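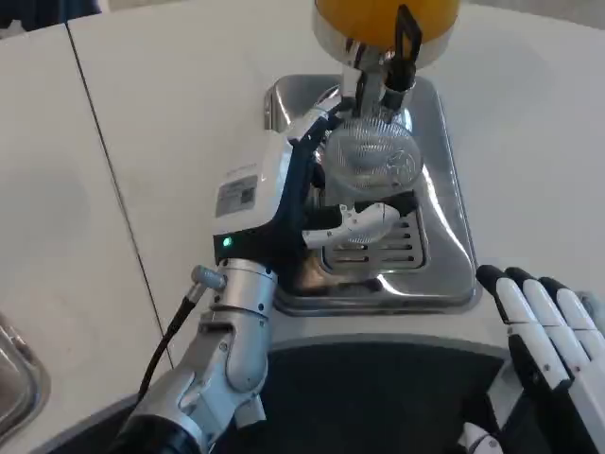

How does a juice machine work?

An orange is made up of many tiny pockets of juice, held together by thin skins. To get the juice out, the pockets must be squashed until they burst. People can do this by hand with a squeezer. Cafés and hotels often use a machine.

Inside many juice machines, each orange is cut in half and pressed against a rounded shape. The juice runs down, and the peel is kept apart. The soft bits that remain are called pulp. A strainer has small holes that let juice through and hold larger pieces of pulp back.

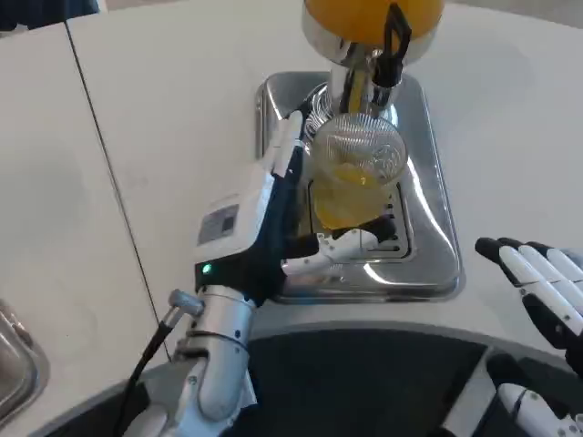

A ribbed glass with orange juice in it, under the spout of a juicer. The slotted grate sits in a steel drip tray.

A drip tray catches spills, so the counter stays clean. Juice is sticky because it contains natural sugar. Trays and strainers should be washed every day.

Try it at home: ask an adult to cut an orange in half, then squeeze it over a cup. How many oranges are needed to fill the cup?

Word list
Pulp: the soft, stringy part of a fruit.
Spout: the opening that liquid pours from.

Tollosari Children's Library of Everyday Things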